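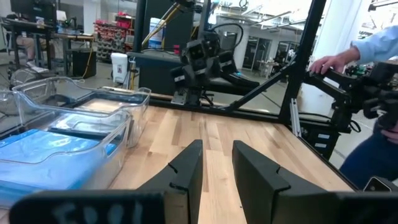 **Colleen Ramalho**

# Galirow Bisham monochord: review

The Bisham is a tabletop monochord from Galirow, sold mainly to people who play for relaxation sessions, yoga classes and sound baths. It has 16 strings tuned to the same note and 2 thicker bass strings an octave below. You stroke all of them with your fingertips, and the result is a long, shimmering drone with overtones moving around on top. It costs $1,675 with a padded bag and a tuning wrench.

I bought mine last October and have used it most weeks since, in a group class in Farnum and with individual clients. I paid full price for it.

## What it's like to play

You can get a good sound out of a monochord on the first day. There is no melody to learn and no wrong note, as long as the instrument is in tune. What takes time is keeping the sound even. If one hand is heavier than the other, the drone pulses, and people lying on the floor with their eyes closed will hear that before you do.

The string spacing on the Bisham helps. The strings sit close together and very level, so a relaxed hand passes across them without catching. My old instrument had a slight hump in the middle where the bridge had warped, and I had gotten used to lifting my fingers over it. It took me a few weeks to lose that habit.

Response is quick. A light touch gives you a soft, clear tone with plenty of high overtones. Press harder and the bass strings take over, and past a certain point it gets muddy. I stay at the light end nearly all the time.

## Sound

The tone is brighter than I expected from the recordings on Galirow's site. Those seem to have been made with the microphone low and close, where the bass is stronger. In a room, from a few feet away, the upper strings are what you notice. I like it for group work because it carries to the back wall without my playing louder. For one person lying right next to the instrument it can be a bit much, and I put a folded blanket under it to take the edge off.

Sustain is very good. If I stop playing at the end of a session, the sound fades slowly enough that most people don't notice the moment it ends. That long fade is the main thing I was paying for.

It sits in D. You can order it in C for the same money, and I would probably do that next time. Most of my bowls are closer to C, and the D drone clashes with two of them badly enough that I leave them at home.

## Tuning

This is the part to think about before you buy. All the strings have to match closely, and when a few drift you hear a sour wobble that is nothing like the gentle movement you want.

New strings stretch. For the first month I was retuning the whole set before every session, and a full pass took me most of half an hour. It settled after that. Now I touch up a handful of strings each time and do a full pass when the weather changes or the heat comes on in the building.

The pins are tight and turn smoothly. Galirow changed them after the first 1,000 instruments, so if you are looking at a used Bisham, ask for the serial number and check which type it has. The older pins slip. I tried one at a shop before ordering mine, and it wouldn't hold a note through a ten-minute demonstration.

A clip-on tuner works fine for the upper strings. It struggles with the bass pair, and I tune those by ear against the others.

The wrench that comes with it is short and has a hard plastic handle. Buy a longer one. Your wrist will thank you, and small adjustments are easier with more leverage.
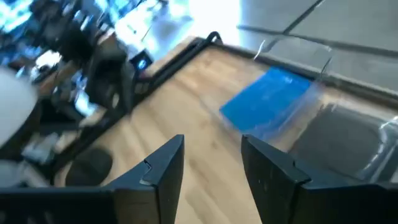

*Blue against light wood, with a clear plastic container.*

## Build

The joints on mine are clean and the finish is thin and even. There is one small drip of varnish inside the sound hole, which I only found with a flashlight. The bridges are straight and have stayed that way through a dry winter with the radiators going.

The rubber feet are the weak point. They are glued on, and one came off in the bag during the second month. Galirow mailed a replacement without any argument, but it was the same kind of foot with the same glue. I put it on with contact cement and it has stayed put.

You get no cover for the strings. Dust collects underneath them and is hard to reach. A soft, dry paintbrush does the job.

## Carrying it

The bag is well padded and the zipper is solid. The shoulder strap is too narrow for the weight, and it digs in on anything longer than a walk across a parking lot. There is one outside pocket, big enough for the wrench and a tuner. Spare strings fit too if you coil them small.

It rides flat on the back seat of my car. Don't leave it there in summer. I did that over a lunch break and every string was sharp or flat when I got it inside.

## For sleep and home use

A few clients have asked if they should get one for themselves. For most people my answer is no. If what you want is a drone in the background while you fall asleep, a recording does that for a few dollars, and you don't have to sit up and play it. If you find the playing itself calming, and plenty of people do, a smaller monochord with fewer strings costs much less and takes a fraction of the time to tune.

I should also say that I make no medical claims for it. People in my classes tell me they feel rested afterward. Some fall asleep. That's as far as I would go.

## Good and bad

**Good**

- Even, level strings that are easy on the hands
- Long, smooth fade
- Carries well in a large room
- Current tuning pins hold

**Bad**

- A month of constant retuning when new
- Poor wrench, poor feet, thin strap
- Bright for close-up work
- Expensive

## Would I buy it again?

Yes, in C, for group sessions. It gets used enough to earn its price in my case. If you run a class once or twice a month, rent one first. The shop in Farnum where I tried the older model rents by the weekend and takes the fee off if you buy.

Strings are sold as a full set only. I asked Galirow about single strings and was told they are looking into it. I keep one spare set in the bag and haven't broken anything so far.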